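Sketwood Workshop, Monthly Bench and Storage Inspection
Date: 3/4/20
Inspected by: Rafsan Bhattacharjee
Areas: sorting benches, small parts storage, Pudelmont store room

1. Aisles and exits
Main aisle clear to the rear door. OK.
Store room door opens to 90 degrees only, stopped by the end of the Samarakoon shelving. Move the shelving before the next inspection.

2. Fire extinguishers
Unit 272 by the rear door: gauge in the green, pin and seal in place. OK.
Store room unit: tag missing. Replacement tag ordered.

3. Lighting
OK on all benches. 2 tubes out in the store room. Reported in March last year as well.

4. Shelving and loads
Load labels read 100 lb per shelf. Bottom shelf in the store room is bowed and needs to be unloaded and checked. Heavy boxes are still going on the top shelf. Comment repeated from last time.

5. Electrical
Plugs and outlets sound. Extension cord at the packing bench is being used as permanent wiring. Remove.

6. Hand tools
Side cutters and strippers back on the board at time of inspection. One pair of Nadix cutters has a loose pivot. Tagged out.

7. Gloves and eye protection
Gloves in stock in medium only. Large to be ordered. Safety glasses OK, two pairs too scratched to keep.

8. Floors
Swept. Short ends of wire found under the packing bench mats. Lift the mats when sweeping.

9. Scrap and small parts
Loose wire is the main comment this month. Cut ends go through thin gloves and tangles catch on sleeves, so scrap should go into a bin as soon as it comes off the work. On the sorting bench the red, green and yellow-orange bins were at the back with their open fronts clear and apparently nothing in them, and the copper was in one knotted clump out over the middle of the table. Bins to be labeled by material, copper kept separate from steel. Recheck at next inspection.

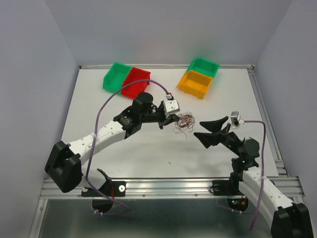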